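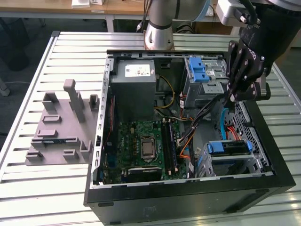 About us

Hello, and thanks for clicking through! I'm Baltasar Urquijo and I run Pramisstead Softball Club's website, its scorebook and (on alternate Sundays, when my knees allow) its right field. I was asked to write this page in a paragraph or so. Sorry.

We're a slow-pitch club playing on the bottom field at Pramisstead, the one past the allotments with the slope towards third base. We began as 2 teams who used to turn up on the same evening and argue over the same diamond. One was Hindo, mostly people from the language school, and the other was Geraghty, named after the street half of them lived in. One wet December we shared a minibus to an indoor tournament, lost every game between us and decided we'd be better off as one club. The names stuck, so Hindo is now our first team and Geraghty our second, and the match between them at the end of the season is the only one where people get properly cross.

Fekirero is our beginners' night. If you've never held a bat, come to that one. You'll get a glove to borrow, a go at every position and a lot of shouting about where to throw it. We start with catching in pairs, then base running, then a short game where everybody bats. Most of our current infield started there, including our shortstop, who spent her first month closing her eyes at ground balls and now doesn't let anything past her – it's a joy to watch.

The scorebook is my own corner of the club, so forgive me a bit of it. I've been through all the old paper sheets and typed them up, and the club has played 571 games that we have a full score for. There are others where the sheet got rained on or only has the batting order and a phone number on it. I've left those out, though if you were there and remember the score, do write in. I'd love the run of away games where all I've got is "lost, but closer than it looked".

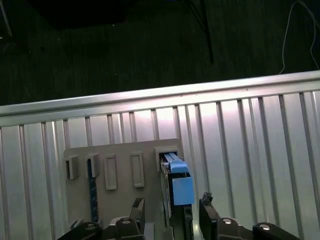 Pale panel, ribbed metal wall behind.

On to money, as people always ask. We're not a rich club. The pitch costs us over 2,000 pounds a season and the rest goes on balls, bases and umpires. You pay a yearly membership or a bit each time you play, whichever suits, and Fekirero is free for your first visits. The new backstop netting came to 300 pounds and we paid for it with a cake stall and a very long quiz.

As for how we play: mixed teams, all ages from sixteen up, and everyone who turns up gets a bat. We like winning – Hindo finished second in the league last time and I'm still thinking about that dropped fly ball (it was mine) – but we'd sooner have a full bench and a noisy one.

You don't need any kit to start. Trainers are fine, football boots with plastic studs are better when it's muddy, and please leave metal spikes at home. Bring water and a jumper, as that field gets cold once the sun drops behind the trees.

Fixtures are on the next page along, and the contact form comes straight to me. I'm usually quick to answer unless we've just lost.

Baltasar

Page last updated Wednesday, August 26, 2020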